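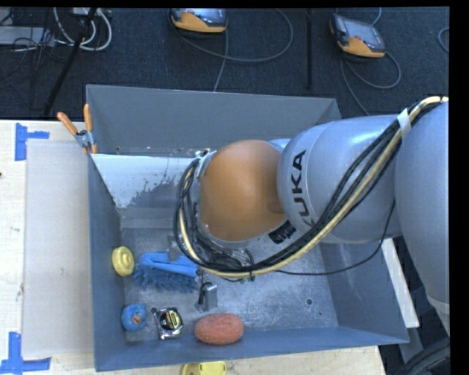

Jamshid Fallahi says the first hour of guiding an arm feels like parking somebody else's car, and that by the second day he was picking up a sponge by remote control without holding his breath. We would love to hear from more people willing to get through that first hour with us!

Firen is looking for 6 patient people to join us in December and show our KUKA arm how to pick household things out of a metal bin – brushes, sponges, a tape measure, that kind of thing – over and over, until we have 2000 good demonstrations. You will do some by hand and some by remote control, in shifts starting at 9 in the morning, with proper breaks and plenty of tea.

No experience of robots is needed, and we will happily teach you the controls from scratch. Steady hands help, and so does a good temper when something gets dropped for the fourth time.

To apply, write a few lines about yourself to the Firen office at Hakard, quoting 2491.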